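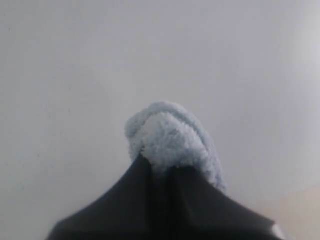

April, getting on for midnight

Spent the whole day on towels again. I have a degree, which my mother mentions to people, and I spent the day on towels.

The question, as put to me by Kartini, is whether we stay with the Villari gripper or move to the Prundano. She wants an answer she can put in one line of an email. I have nine pages of notes and no line.

The case for the Villari is that it's stiff and dull and does what it did yesterday. The case for the Prundano is that Bảo likes it. He likes the way it closes. He made me watch it close several times before lunch, with the look of a man showing off a new car door.

We agreed on 20 tries each before anyone was allowed an opinion. Bảo had an opinion at four. Fleece is a miserable thing to test on, which I suppose is the point of it. It squashes, so the fingers shut nearly all the way whether they've got one layer or three, and the position reading tells you very little. You end up looking at the wrist camera and squinting. From there a good grasp and a bad one are both a lump of blue fluff with two fingers under it.

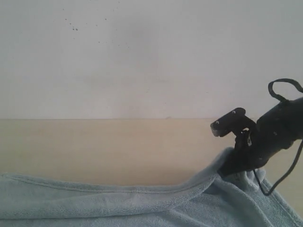
The side view is kinder. You can see how much cloth has come up and where it's pulling from, and I could mark most of the tries without an argument. I've asked for the second camera to stay up all week. Định wants it back for his own bench and has taken to standing near it.

Cables: still hateful. I've written "sort out cables" in this diary so often that it ought to be printed at the top of each page. Slack enough for the wrist to turn means slack enough to trail over the towel, and I don't want a pull on the cloth that I can't account for in the numbers. Lợi suggested a clip. Lợi suggested a clip in January too. I said I'd order one, same as in January.

Kha Lý rang at three from the Praltadov side to ask if we'd be through all 3000 grasps by the end of the month. I said we were on 1192. There was a pause, and then she asked how the weather was.

For what it's worth, and only in here, I'm leaning towards the Villari. It goes in lower and I trust the pads more. Bảo will sulk. He'll say I set the force too high on his, and he may be right, so tomorrow I'll run the Prundano again at the lower setting and say it was my idea.

Must ask Kartini who pays for the clip. Fluff on both sleeves and in my tea. Bed.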